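Moseline Gripper Comparison
Progress report to the Belden Fund, second reporting period
2 January 2023

Summary for readers with a train to catch

The project is on budget, slightly behind on the calendar, and in possession of more opinions about grippers than when it began. Two of the three candidate grippers have been through the full set of simulated trials. The third has been through part of it and is discussed below with as much kindness as we can manage. Physical trials have not started. They were due to start in this period, and the section headed "Delays" explains why they did not.

What we said we would do

Our proposal promised a fair comparison of three grippers on one arm, doing small desk jobs: picking up a pen, putting it in a pot, taking a lid off a tin, turning a page. These are things most people manage while on the telephone. The Fund asked, reasonably, why anyone should pay for a robot to do them. Our answer is unchanged. If a gripper can't cope with a pen, we would like to know before Jaltden puts it in front of somebody who needs help with one.

We also promised that each gripper would be judged on the same tasks, with the same arm and the same controller. This has turned out to be the hardest promise to keep, as each gripper arrives with its own idea of what "closed" means.

What we did

Most of the period went on building the simulated desk and persuading it to behave. The first version had a table so slippery that everything placed on it set off slowly for the far side. The second had the opposite fault, and a pen dropped from a sensible height stuck upright like a dart. The third version is the one we now use, and we have stopped touching it.

The pen task was then run 510 times with the two-finger gripper, with the starting angle of the pen varied between runs. A run counts as a success if the pen ends up in the pot and the pot ends up where it began. We added the second condition after an early batch in which the arm scored very well by pushing pen and pot along together.

The three-finger gripper has completed the same set. It holds a pen more firmly and lets go of it less willingly. Several runs finished with the pen correctly over the pot, the fingers fully open according to the controller, and the pen still wedged between two of them. The logs record these as "released". We have changed the wording in the logs.

The suction gripper has so far only been tried on the page-turning task, where it is the clear favourite. On the pen it has a hard life, and we will report the figures once there is a full set to report.

Early findings

For thin objects, two fingers are doing better than three. Where the pen is held matters more than how hard. Gripping near the upper end leaves enough of the shaft free to reach into the pot, at the price of some swing on the way over. Gripping lower down is steadier, until the fingers meet the rim.

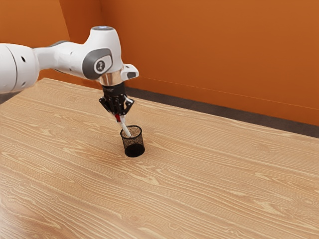 The angle of approach matters too, and our first planner was too proud to tilt anything. It wanted the pen vertical before it would lower it at all, and spent a good part of each run arranging this. Allowing a slanted entry cut the time per run and, to our mild annoyance, did no harm to the success rate.

We would ask the Fund not to quote any of this as a result just yet. Simulated friction is a polite fiction, and real pens have clips.

Delays

The mounting plate ordered from Fitzsimmons came with its holes in a very tidy pattern that matches none of our grippers. A replacement is on order. Separately, the controller needed an update before it would talk to the three-finger gripper, and the update stopped it talking to the other one. Both now work, though it takes a restart to switch between them. Together these two matters have cost us 13 working days.

Money

Spending is within the agreed total. We have moved a small sum from travel to spare parts, having travelled nowhere and broken a finger. It was a gripper's finger, on the bench, during unpacking.

Next period

We will finish the suction gripper's simulated runs, fit the new plate when it comes, and begin physical trials with the pen task. The lid task will follow. Jaltden has asked to watch a day of trials in May, and we have said yes, on the understanding that they bring their own pens.

One request: we would like the Fund's agreement to swap the page-turning book for a thinner one. The present copy was chosen because it was on the shelf, and its spine shuts it again faster than any of our grippers can turn a page.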